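Cómo limpiar un microondas de sobremesa con mandos giratorios

Guía de mantenimiento de Zumgate
Actualizado: 2025-08-14

Un microondas compartido, en casa o en la oficina, acumula salpicaduras mucho antes de que alguien se decida a limpiarlo. Con agua, un limón y un paño se quita casi todo. El trabajo lleva poco rato y no hacen falta productos especiales.

Qué se necesita

Un cuenco de vidrio o cerámica apto para microondas
Un vaso de agua
Medio limón o dos cucharadas de vinagre blanco
Una cuchara de madera
Dos paños de microfibra
Lavavajillas suave
Un cepillo de dientes viejo

Antes de empezar

Retire lo que haya encima del aparato y los platos que queden cerca. Si el microondas está sobre un mantel, compruebe que la tela no tapa las rejillas de ventilación y que las patas apoyan bien. Un mantel arrugado debajo hace que el aparato se mueva al abrir la puerta. El manual indica la separación mínima con la pared; respétela cuando vuelva a colocarlo.

Paso 1. Aflojar la suciedad

Llene el cuenco con el agua y el limón exprimido, y meta también la cáscara. Deje la cuchara de madera dentro para que el agua no hierva de golpe. Ponga el mando de potencia al máximo y el temporizador en tres minutos. Cuando termine, espere otros cinco sin abrir. Si la grasa es antigua, puede alargar la espera hasta 6 minutos.

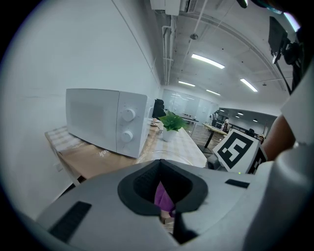
Paso 2. Limpiar el interior

Desenchufe el aparato. Saque el cuenco con cuidado, que quema, y después el plato giratorio y el aro de ruedas si los tiene. Lávelos en el fregadero con lavavajillas. Pase el paño húmedo primero por el techo, luego por las paredes y al final por la base. Si queda una mancha pegada, apoye encima el paño mojado un minuto y vuelva a frotar. No use estropajo metálico ni cuchillos.

Paso 3. La puerta y la junta

En el borde de la puerta se junta grasa que impide cerrar bien. Repase el contorno con el cepillo de dientes apenas humedecido y séquelo enseguida.

Paso 4. Los mandos y el exterior

Los mandos redondos se limpian con el paño bien escurrido, girándolos poco a poco para llegar a todo el borde. No tire de ellos salvo que el manual diga que se pueden extraer. No pulverice nada directamente sobre el panel. En los aparatos blancos mate conviene evitar la lejía y los limpiadores abrasivos, que dejan cercos brillantes.

Paso 5. Secar y volver a montar

Seque todo con el segundo paño, coloque el plato y deje la puerta abierta un cuarto de hora. Sacuda el mantel o cámbielo antes de poner de nuevo las cosas en su sitio. Compruebe que los mandos están a cero y enchufe.

Cada cuánto

En una casa basta con una vez al mes. En una oficina, mejor cada semana, y un paño seco a mano para las salpicaduras del día.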